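How to Read a Slot Game's Paytable Before You Spend Anything

Posted 21 February 2019

Every online slot comes with a set of instructions, and almost every player treats them like the safety card on an airplane. The paytable is usually hiding behind a small "i" or three stacked lines in the corner. Ten minutes in there will tell you more than an hour of watching the reels go by with a hopeful look on your face.

You'll need the game in demo mode and something to write on. I'm using Oltside, a five-reel game from Plovisico, because it has most of the features that confuse people, plus a soundtrack you will want to mute right away.

Step 1: Find the paytable in demo mode

Open the game with play money. Tap the menu and look for "Paytable," "Info" or "Game Rules." Some studios split these into two menus, on the theory that you have the afternoon free. Read both. In Oltside the symbol values are in one and the bonus rules are in the other, behind the sound settings.

Step 2: Check what the numbers mean

Set the stake to 2 credits and look at the top symbol. Now double the stake and look again. If the number changed, the table is showing credits. If it stayed put, you're looking at multipliers, and you still have to ask: a multiplier of what? A symbol that pays 20 times your total bet is a pleasant surprise. One that pays 20 times your line bet, on a game with 20 lines, hands your stake back with a trumpet fanfare.

Step 3: Work out how a win is made

Fixed lines are drawn out in little diagrams that look like a cardiologist's bad day. You don't have to memorize them. Just check whether wins pay left to right only or in both directions, and whether only the highest win per line counts. It nearly always does.

"Ways" games skip the lines and pay for matching symbols on neighboring reels. Plondus, from the same studio, works like this. It's easier to follow, but the low symbols pay so little that plenty of "wins" come to less than the spin cost. The game will celebrate them anyway.

Step 4: Read the wild and scatter rules slowly

Look for the exceptions. Which reels can the wild land on? Does it stand in for the scatter? (No. It never wants to help when it counts.) How many scatters start the free spins, and can you retrigger them? Oltside gives you 13 free spins for three scatters and no retrigger, a fact it mentions in the smallest type it owns.

Step 5: Find the RTP and the maximum win

RTP, or return to player, is the share of all money bet that the game pays back over a very long run. You are not a very long run. Treat it as a way to compare two games, and check it at the casino where you plan to play, as some games are offered in more than one version.

The maximum win is the number on the poster. Oltside's is 3529 times the bet. Write it down, admire it, and don't budget around it.

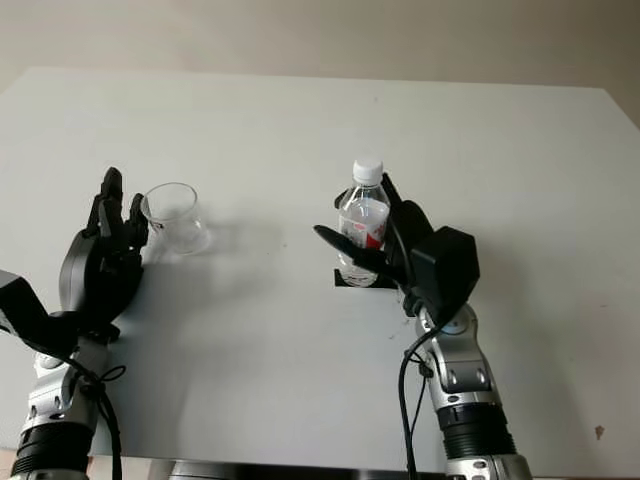
Two robotic arms at a white table.

Step 6: Write yourself a short summary

Mine for Oltside reads: "Fixed lines, left to right. Wild on middle reels only. Three scatters for free spins, no retrigger. Swingy. Mute." If you can't fill a few lines like that, go back to Step 3.

Step 7: Set your limit, then play

Decide what you can lose before you switch to real money, and set it in the casino's deposit limit tool while you're still calm. Autoplay loss limits help too, where you can get them. If you catch yourself raising the limit to win back the last one, close the game and take a proper break.

A note on updates: rules do change. Ko, an older fruit game I'd read carefully the summer before, got a new bonus round in November, and I played it for a week using notes that no longer applied. Check the paytable again whenever the loading screen looks different.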